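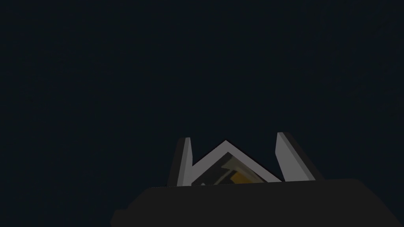

By the Author Services Editor, Dristier
May 21, 2024
2 min read

4. Entering your book in an award

Dristier can fill out entry forms from your book record. It can't tell you whether an award is worth the fee, and plenty of them aren't.

1. Open your title and choose Awards.
2. Pick a program. Zallcombe and Hollenstein are loaded already. Being on the list is no endorsement from us.
3. Read the fee line before anything else. Some programs charge per category, so two categories means two fees.
4. Check how many winners each category had last year. If you find 10 "finalists" in a field of unknown size, ask how many books were entered. Expect a vague answer.
5. Paste your author bio, four sentences at most.
6. Click Submit.

Note: The Irkley form drops italics – retype your titles in plain text.

Caution: Fees are not refunded once you click Submit, even if the category is later merged or canceled. Sticker and medal offers that arrive after a win are a separate sale. We have yet to see figures showing that a gold sticker moves copies.

Contact Dristier | © 2024 Dristier | Back to top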